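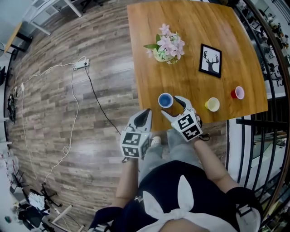 From: Ginette Marchal
To: members list
Subject: Re: Open day at Dravitz - who went, and what did they show?
Date: 23rd June

Séverine and all,

I went, and I took notes, so I'll answer your questions in order and then add a few things you didn't ask. Your message is quoted in pieces below so people can follow without digging through the archive.

> Hello everyone,
> I had a place for the Dravitz open day and couldn't use it in the
> end. Did anyone from the list get there? I would like to know what
> they let visitors see. The notice said "work at hand" and
> "demonstration" and not much else. Was it a talk with slides, or
> did you see people working?

People working, mostly. There was a short talk first, in the downstairs room, and then we went up in small groups. The upstairs is an open floor with a black metal railing, and from up there you look down at shelves on the lower level. If you have trouble with stairs, write to them before you go. I didn't see a lift, though there may be one at the back.

The talk was given by the woman who runs the collection work. She kept it to 10 minutes, as promised. The main point was that they record people doing small household jobs with grippers held in the hands, and the recordings are then used to train robot arms. They don't need the arm in the room for this part. Several visitors had come to see an arm and were disappointed. There is one at the Irnmont site, and she said that one will be open to visitors in the spring, with April as the likely month.

> Which jobs were they doing? When I visited Fivville it was all
> folding towels and I did not learn much after the first one.

Cups, while my group was up there. The setup was a square wooden table with three plastic cups near the front edge, blue, yellow and red, and a vase of artificial flowers and a small deer picture farther back. The task was to pick up a cup and put it down somewhere else on the table, then go on to the next. After each round they set the things out again in a different order. I asked if the flowers and the picture had a purpose. The answer was that a table in a house has things on it, so theirs does too. They swap these items between sessions.

The group before mine saw cutlery being sorted into a tray, and the group after mine was due to see more cups. So you might have felt the same way you did at Fivville. I found it more interesting than I expected, partly because the woman operating the grippers talked while she worked and explained where people go wrong. New people reach too fast. They also close the jaws before they are level with the cup, which pushes it away. She said she tells them to open wide, come in slowly and stop, and only then close.

> What do the grippers look like up close? Are they the same pair
> Ouellet was passing around last year, with the square markers?

I can't say if they are the same make, as I missed the Ouellet evening. These do have square black and white markers. Each gripper has a white cube for a body with the markers on its faces. A camera picks up the markers and the software works out where the hand is and how it is turned. If a marker is hidden for too long, that round is thrown out. The two grippers in use had different fingers. The one in the left hand had gray pointed jaws and the one in the right had white curved fingers. I asked why and was told they are comparing the two shapes, and that the curved ones have been doing better on round things. They didn't have numbers to show for that yet.

> How much do they record in a day, and how much of it is any use?
> That was my main question and I never got a straight answer
> anywhere else.

I asked this for you. They wouldn't give a daily figure because it changes with the task, but they did give totals for the cup task. They had 1,688 rounds kept when I was there, and they want 4,000 before they train on it. A round counts as kept when somebody has looked at it and passed it. They didn't tell me how many were rejected. I asked twice, and the second time I was told it was "going down," so you may have to be satisfied with that for now.

They did say what the usual reasons are:

A marker hidden behind the other hand.
A cup knocked over and stood up again by hand.
The operator looking away from the table, so the head view misses the pickup.
A recording started late.

The second one surprised me. I would have thought a knocked-over cup was useful to have. It is, she said, if the person picks it up with the gripper. If they put a finger to it the round is no good.

> Did they let visitors try? And is it hard on the arms? I am asking
> because of my shoulder.

Yes, they let us try, one at a time, with a few minutes each. You put on the straps first and someone adjusts the buckles for you, and this took longer than the trying. I did 2 rounds. On the first I pushed the yellow cup clear across the table into the vase, and on the second I got it up and down again without trouble. It is not hard in the way lifting is hard. The grippers aren't heavy. But you hold your arms out in front of you the whole time, and you can't rest your wrists on the table. I felt it in my upper arms on the way home. With your shoulder I would watch and not try, or ask to do one round only.

The regular operators change over every half hour, and they have a chair to go and sit in between turns.

A few other things.

The floor up there has cables on it. They warned us at the top of the stairs and asked us to walk around the outside. A man in my group caught his foot on one anyway, no harm done. I mentioned to the staff that a strip of cable cover would be cheap, and they wrote it down. I have seen the same thing at nearly every place we've visited, so this isn't a complaint about Dravitz in particular.

There is a fan, and it was needed. If you go in summer, dress for a warm room.

Photographs were allowed upstairs as long as you didn't point the camera at the screens. Downstairs they asked us not to take any.

They served coffee afterward and answered questions for as long as people wanted to stay. This was the best part for me. Two of the operators came down and sat with us. Neither has a technical background. One had worked in a bakery before and said the work suited her because she was used to doing the same movement many times and doing it the same way. I asked if she was ever told what the recordings ended up doing. She said they had been taken to Irnmont once to watch the arm stack plates from their recordings, and that it did it slowly, but she recognized the way it came at the plate from the side, as that was how they had all been taught.

Somebody asked about privacy for people who record in their own homes. Dravitz doesn't do that at present. Everything is recorded on site, on tables they set up. They may do it later, and if so they would blur faces and mail, but there's no plan on paper yet.

> Last thing. Would you recommend a group visit from the list? I can
> write to them if there is interest.
>
> Thanks,
> Séverine Picard

I would, with two conditions. Keep the group small, since there is not much standing room around the table and the people at the back of my group saw very little. And ask ahead of time for a task other than cups, or for two tasks in one visit. The cutlery one sounded good. They told me groups are welcome outside the open days if you write three weeks ahead and say how many are coming.

If you do write to them, please ask about parking. The lot in front was full when I arrived, and I ended up leaving the car behind the hardware store and walking back. There is a bus, but it stops at the bottom of the hill.

I have the handout from the talk, four pages, and can scan it for anyone who wants it. Reply to me directly and not to the list, as the attachment won't go through here. It has a drawing of the gripper with the parts labeled and a short page on how they check the rounds. The drawing shows an older version with a longer handle, so don't go by the measurements.

I'm also happy to drive from Fivville if a date is set. I have room for three.

Ginette Marchal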